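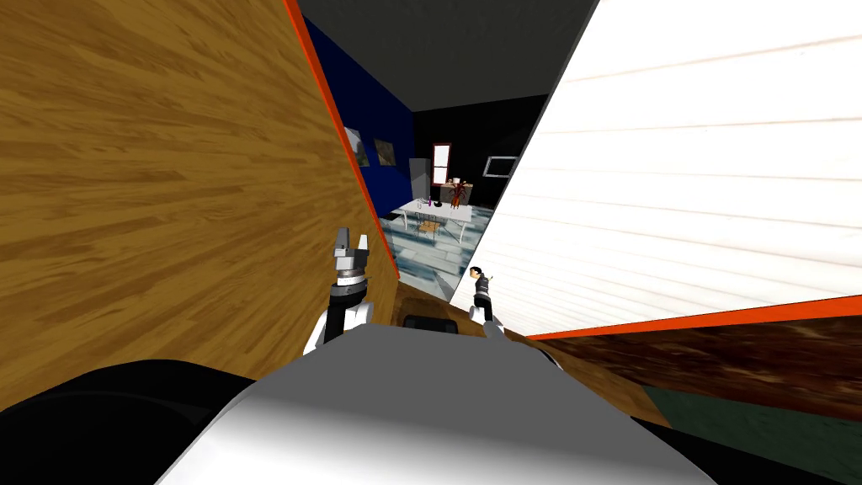 Comparar garras em simulação é um esporte barato, e talvez por isso todo mundo tenha um favorito. Roel Peeters torce pela Zetar. Eu passei setembro com a Marsden e sigo mal-humorado.

Foram 400 tentativas com cada uma, no mesmo apartamento virtual, com mesa, planta e cadeira. A Zetar ganhou em tudo o que o Zomum mede. O Zomum, convém lembrar, não mede o cotovelo batendo num painel no caminho até a mesa. Para ele, dedo fechado é vitória.

Minha implicância é com a tabela final, que dá nota à garra e esquece o braço, a câmera e o controlador. Troquei só o controlador, pus o Hovus, e a Marsden passou à frente. Roel pediu mais 800 tentativas. Eu pediria um critério, mas isso demora mais para rodar.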